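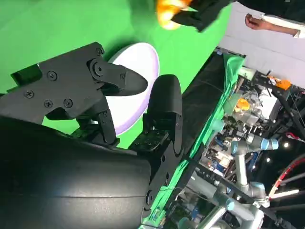
August, bench notebook, green table, two-arm cell. Started 7:40 am, coffee at 7:55, first fault at 8:10, which is about par.

Left arm dropped out of a plate handover again. Same as before: gripper closes on the rim, current climbs, controller decides it has grabbed something made of granite, and the whole arm goes to protective stop with the fingers still shut. The other arm doesn't get the message for a bit and keeps going with whatever it has. This is the part I don't like. A stopped arm is a nuisance. One stopped arm and one cheerful arm over the same table is a safety report.

Radwa was beside the table when it happened the first time. No contact. She stepped back, hit the e-stop, and said a word I won't put in a book that Heidrun reads. Report is in, with the log from episode 1540 attached.

What I tried, in order, including the dumb ones:

Power cycled the left gripper. Fixed it for 39 episodes, long enough for me to tell Ladi it was fixed. Should know better by now.

Swapped the gripper cable for the spare. No change. The spare turned out to have its own bad connector, so that was a second hour spent diagnosing the spare. It now has red tape on both ends. Do not put it back in the good drawer. Whoever put it in the good drawer, we will talk. (Might have been me.)

Checked finger screws. One at the pivot took nearly a quarter turn. Felt promising. Wasn't. Put threadlocker on it anyway and re-zeroed the fingers.

Read the grip config properly, the way Kyriaki suggested at 8:30 and I got to at 1:15. Force limit on the left is set from the old foam-block task. Right arm has the new value. So the left has been squeezing plates with a limit written for foam, and the stall timer is short enough that anything rigid trips it. Copied the right-hand values over, restarted, ran it with the plate by itself and then with both arms going. No trips up to episode 3289, when I stopped for lunch at a time no reasonable person would call lunch.

I'm not calling it closed. The config explains the stall. It doesn't explain why the stop on one side takes so long to reach the other. I pulled the timestamps and the right arm's last motion command is more than 2 seconds after the left reports its fault. That's a long time if your elbow is in there.

Ashraful thinks the stop is going through the logging process on its way over, so when the disk is busy writing camera streams the stop waits politely in line. I told him nobody would build it that way. He opened the file and showed me that we built it that way. My initials are on the commit.

For now:

Hands out from over the table while either arm is enabled. Both arms, not just the one you think is moving. Resets only with both disabled, and say so out loud before you reach in.

No unattended runs on this cell, including "just while I grab a coffee", and including me.

Either arm faults, hit the button. Don't wait to see whether the other one catches on.

Still to do: get the stop off the logger and onto its own line. The Indeck relay box in the cupboard should handle it, but the manual is missing pages and the remaining ones are for a different colour of box. Kyriaki has asked Curkness whether they have a complete copy. Heidrun wants a hardwired link tested before anybody goes back to full speed, and she's right, so we're at quarter speed until then. A plate handover at quarter speed is like watching two people be very polite at a doorway.

Also to do: config check at startup that compares left and right and refuses to run if they differ. Ladi has offered to write it. I have offered to stop editing the values by hand.

4:50 pm. Ran the deliberate fault test with Ladi on the button: left faulted in software, right at quarter speed, nothing on the table. Right arm carried on again, same lag. So it reproduces on demand, and I've tagged the cell out overnight. Tag is on the main switch, key is with Heidrun.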